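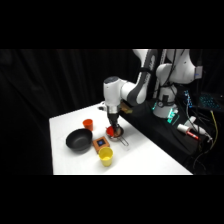

01/05/2019

Sieving, then. I have now spent more of my adult life thinking about the straining of small brown things than either of my parents would have hoped, and today's job was to settle on one strainer for the bench kit so that we can stop borrowing from the tea shelf. The fine one wins for now: round silver bowl, fine mesh, thin wire handle. There is still a little brownish stuff in the basket at this stage, and how much stays in the mesh is the entire question. Black bowl to the left, small orange cup just behind it. I like the black bowl for pale powders and dislike it for everything else, as you can lose a good deal of brown against charcoal before you notice.

Setting down, before I forget, what we agreed about the three strainers.

Fine mesh (above). Sits on the table without help. The handle touches down and props it at a slight angle, so anything tipped in drifts to one side and stays there, sulking. Tapping the rim shifts it. Tapping the handle mostly shifts the strainer.

Coarse mesh, from the Flostthorpe catalogue. Lets through more or less anything with ambition. Good for rinsing lentils. We do not rinse lentils.

The Zovton one with the folding legs. Lovely idea. The legs fold when you want them to and also on other occasions. Back in its box until someone feels brave.

Iresha says we should weigh what is left in the mesh each time and stop arguing about whether it looks like a lot. She is right, which is annoying, as I had drawn up a scale from "hardly any" to "oh dear" and was rather proud of it. Started with 500 g from the Ghiță bag and did one pass through the fine mesh. 193 g stayed behind, far more than I'd have guessed by eye. Armindo thinks the bag got damp over the winter and clumped. It was opened in December and closed with a bulldog clip, so he may have a point. Second pass after breaking up the lumps with the back of a spoon: much better, figure is on the loose sheet taped inside the cover. (If the tape has gone, ask Armindo.)

Cleaning. Rinse from the underside first and then the top. Brush is the old nail brush, NOT the one on the sink, which belongs to the mugs. Leave it upside down on a cloth and don't put it away until properly dry - the last one rusted at the join between rim and handle and gave everything a faint orange freckle. I blamed the Zudanix powder for a fortnight and wrote them a fairly stiff email. Must apologise.

Cup: the small tapered one is a decent measure if you fill it level and don't pack it. Level cup came to 128 g on the good scales, and I got the same on the bad scales, so either the bad scales are improving or the good ones have been mixing with the wrong crowd. Check both against the brass weight.

To do

Weigh the empty strainer and write it on a label
New bag, with a lid this time
Pale bowl to try beside the black one
Email Zudanix, grovel
Return the tea strainer to the tea shelf, washed, and say nothing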